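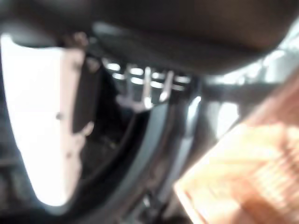
Emcombe Laundry is a wash-and-fold service in Kenar. We wash household clothes, sheets and towels for people who live or work in town, and we do it at our shop on Engström Street. The company was started by Dumisani Mofokeng, who still owns it and runs the morning shift. Our colors are the bright white and dark charcoal of the photo at the top of the page, and you will find the same two on our bag tags and on the sign over the door.

## How we started

Dumisani worked in hotel laundries before opening Emcombe. Hotel work means large loads of the same thing, and he wanted a shop where a family's clothes could be kept together from the time they came in. The first shop had two washers, one dryer and a folding table bought from a fabric store that was closing. We moved to Engström Street one September, when the lease came up on the corner unit, and we have been there since.

We now wash 700 orders in a normal month. Most of them are from regular customers who send one or two baskets a week.

## How an order is handled

Each order is washed on its own. We don't combine customers' clothes in one machine, even when both loads are small. When an order arrives we weigh it, tag it and sort it into darks, lights and anything that needs a delicate cycle. Pockets are checked during sorting. Coins, keys and receipts go in a paper envelope that comes back with the clothes.

All of our washers are front-loaders. They use less water than the top-loaders we had at first, and a basket can be set right under the door for loading and unloading.

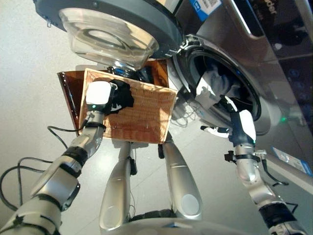 *Silver front-loader, door open, with pale blue and white laundry in the drum.*

Unless you ask for something else, lights are washed warm and darks are washed cold. We use one unscented detergent for everything. Fabric softener is left out unless it is on your order card, and we never put it in with towels. Bleach is used only on white cotton, and only when you have asked for it.

After a wash we wipe the door gasket, check the fold of it for socks, and leave the door open until the next load. Drying is done on medium heat. Sweaters, bras and anything with a "lay flat" label go to the racks in the back room, and this can add a day to the order.

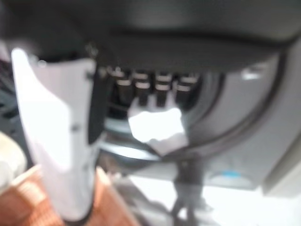
Folding is done at two long tables by the front window. Shirts are folded in thirds, pants in half and then in thirds, and towels so that they fit a standard shelf. Socks are paired. A sock without a partner goes on top of the finished order, and if the partner shows up later we call you. If you prefer your shirts on hangers, send the hangers along and we will use them.

## The baskets

Customers often ask why we don't use plastic tubs. We tried them, and the handles cracked in the first winter. Since then we have used woven baskets, which are light to carry when empty and let air through the sides. The shape we like is the one in the next photo, rectangular with a smooth rim.
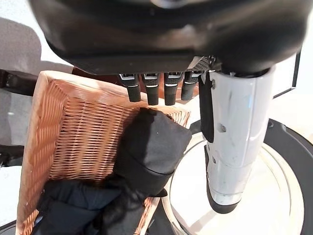 Every basket is looked over before it goes back on the shelf, mainly for broken strands that could catch on knits. We fix what can be fixed and retire the rest. A tight lattice weave like this one, with a smooth light-colored rim along the top edge, is easier on sleeves than the open kind we first bought, and it is what we now order. Baskets stay at the shop. Your clothes go home in a cloth bag, which you can return with your next order or keep for a small deposit.

## Pickup and delivery

You can drop off at the counter or book a pickup through Wemov, the local courier we work with. Wemov covers all of Kenar and the houses along the river road. The minimum for pickup is one full bag. Bags should weigh no more than 25 pounds, so that one person can get them down a flight of stairs.

Orders that reach us before 10 a.m. are usually ready by the end of the next day. Comforters and sleeping bags take longer. We do not take leather, suits, wedding dresses or rugs.

## Who works here

There are six of us. Two people sort and wash, two dry and fold, and one looks after the counter and the phone. Dumisani fills in wherever he is needed and does the machine maintenance. New staff spend their first 30 days working beside someone experienced before they take an order alone.

If something comes back damaged or missing, tell us at the counter or call, and have your tag number ready. Order cards are kept for 20 days after pickup.

*Page last updated April 23, 2019*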